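A caneca amarela e outras manias de bancada

Leitura: 4 min

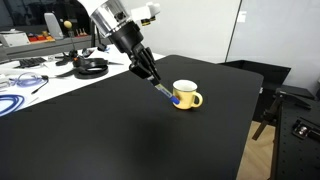 A caneca amarela no tampo preto, com a ponta azul encostada à esquerda.

Tenho uma teoria sobre canecas, e quem me conhece já a ouviu vezes demais: uma boa caneca de trabalho é baixa, redonda e tem uma cor que se encontra sem procurar. A amarela (amarelo-torrado, vá, consoante a luz) cumpre tudo. É brilhante por fora, branca por dentro e tem uma asa em laço, daquelas que se agarram sem olhar. Em cima de uma mesa preta mate parece um ovo estrelado, e digo isto com muito carinho!

Passei uma boa parte de abril a escrever sobre mesas de trabalho. Comecei pelas secretárias de gente que escreve, como eu, depois vieram as mesas de costura e, a certa altura, as bancadas de laboratório, que são as minhas preferidas. Têm uma espécie de desarrumação com critério. Na bancada branca lá atrás há um cabo azul enrolado, outro azul-clarinho com uma fichinha preta na ponta, um teclado preto empurrado para o fundo e uma haste fina com uma bolinha amarela no topo, espetada num suporte de pernas abertas. Fiquei apaixonada pela bolinha. Não perguntei para que servia, confesso, com medo de que a resposta fosse aborrecida.

E depois, à frente, a mesa preta de cantos arredondados, com a caneca praticamente sozinha no meio. É este contraste que me interessa. Quem trabalha com as mãos acaba quase sempre por dividir o espaço em dois: uma superfície onde tudo pode pousar e outra onde só pousa o que se está a usar. Na minha cozinha é igual. A bancada ao lado do fogão é uma feira, mas a tábua de cortar é sagrada, e ai de quem lá deixe as chaves.

Em casa tentei copiar a receita. Comprei um tampo preto na Forker, uma loja de restos de marcenaria que descobri por acaso e onde entro sempre "só para ver". Custou-me 38 euros, mais uma tarde inteira a lixar os cantos, porque os queria redondos e eles vinham em bico. O preto mate tem um defeito que vos digo já: mostra o pó todo. Passo-lhe um pano de manhã e às 7 da tarde já lá está outra camada. Em compensação, qualquer coisa que se ponha em cima ganha importância. Uma borracha, um limão, um carrinho de linhas, tudo parece exposto numa montra.

A caneca foi mais difícil. Corri duas feiras e uma loja inteira da Arellano, que tem prateleiras e prateleiras de loiça, e encontrei amarelos de todas as qualidades menos daquela. Havia um amarelo-limão que me fazia doer os olhos e um mostarda tão escuro que já era castanho. Acabei por trazer uma cor de mel, um bocadinho mais alta do que eu queria, com interior branco (disso não abdiquei, gosto de ver a cor do chá). Leva 400 ml, o que é um exagero para café e a medida certa para uma manhã de chuva.

Quanto aos cabos, adotei o azul. Até aqui os meus eram todos pretos e eu passava a vida a puxar pelo errado, a desligar o candeeiro quando queria desligar o carregador. Agora tenho um azul-claro para o telefone, e enrolo-o em voltas largas e pouso-o no canto esquerdo da secretária. A minha mãe viu e perguntou se eu tinha montado uma oficina. Respondi que sim.

Falta-me a prateleira do fundo. Naquela há uma fila de coisinhas vermelhas e laranja que, vistas de longe, aquecem a parede branca toda. Ando a juntar frascos de tampa vermelha para fazer uma fila parecida, e já tenho os suficientes para metade da parede. A outra metade vai depender da quantidade de compota que eu conseguir comer até ao verão.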